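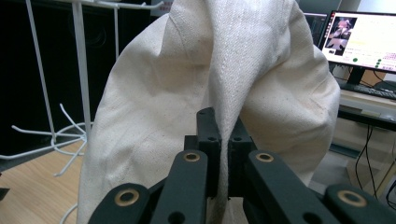 Cotton canvas is sold with a lot of promises, and most of them fall apart in the first wash. We've handled enough of it to be suspicious of words like "heirloom" and "artisan," so you won't find them on this page. The Skinanari cloth is a heavy, cream-colored woven canvas with a twill texture, and when you gather it up it stands in big, rounded folds with real body to them. You'll also see faint brownish speckles and a few small dark dots across the surface. Please look at those before you order. They're part of how this cloth looks, and if you want a clean, even white, you should buy something else.

Skinanari Heavy Canvas Cloth
Color: Natural cream (one color only)
Fiber: 100% cotton, unbleached
Weave: Twill
Weight: 358 grams per square meter
Finish: None
Edges: Turned and stitched on all sides
Sold by: Ikimness

What it's good for

Covering things, mainly. It works as a throw over a tired couch, a dust cover for a bench or a clothes rail, a ground cloth for a photo backdrop, or a curtain for a doorway you'd like to forget about. It is also a decent painter's cloth, though it costs more than the ones at the hardware store and we're not convinced your floor will know the difference.

Some people buy it to cut up and sew into bags and aprons. Fine by us. Use a heavy needle and go slowly over the seams. Home machines vary a lot, and we'd try a scrap first. Four layers will stop some of them cold.

What it's not good for

Rain. There's no wax and no coating on this cloth. Other sellers call untreated canvas "naturally water resistant," and we've never worked out what that is supposed to mean. A tight weave will slow a drizzle down for a few minutes and then you'll have a wet cloth that weighs a great deal.

It's also a poor choice for bedding. We had a request to list it as a bedspread and said no. It's stiff out of the package, and it stays on the stiff side for a good while.

About the weight

Numbers for canvas are a mess. One maker weighs the cloth before washing, another weighs it with starch still in it, and a third seems to be guessing. Our figure is for finished cloth with no starch added, weighed here by Svetozár Dvořáček, who distrusts every mill sheet he's ever been sent. He cuts his samples from the middle of the roll and from the end, and if the two don't agree the roll goes back.

Does heavier mean better? Not always. Heavier cloth hangs well and hides what's under it, but it is slow to dry and awkward to fold small. If you plan to store it in a drawer, measure the drawer.

Shrinkage

Expect it to shrink. Our test pieces lost 8 percent in length on the first warm wash and a little less in width. The second wash took hardly anything. If you're sewing from it, wash before you cut. If you need it to cover something exactly, size up, and don't trust any cotton canvas that claims not to shrink unless the label says how it was treated.

Care

Machine wash cold, on its own. It takes up a lot of room in the drum, so a small washer may not cope.
Hang to dry, over a thick rail if you have one. A thin wire will leave a line.
Iron while damp, on high, or leave the creases alone.
No bleach. It won't lift the speckles evenly and you'll end up with patches.

How it compares

We also stock the Sinero, which is lighter, a plain weave, and easier to sew. It shows less of the speckling and it drapes closer. For curtains that you open and close every day, we'd pick the Sinero and save the money. The Foley is the same weight as the Skinanari but comes dyed, in charcoal only, and the first few washes will run. Keep it away from anything pale.

Customer notes

"Took months to soften up. I had my doubts until March, and now it's fine on the couch. Still picks up every bit of cat hair." – Greer Aitken

We print that one because it matches our own experience. The cat hair is real. A twill surface holds on to it, and a lint roller only gets you so far.

Returns

Unwashed and uncut, you can send it back within 8 weeks. Once it's been through the wash we can't take it, even if it came out smaller than you hoped – see the section on shrinkage. Speckles and small dots don't count as faults. Holes, broken stitching and oil marks do, and we'll pay the postage on those.

Ask for a swatch if you're unsure. They're free, and a hand on the cloth will tell you more than this page can.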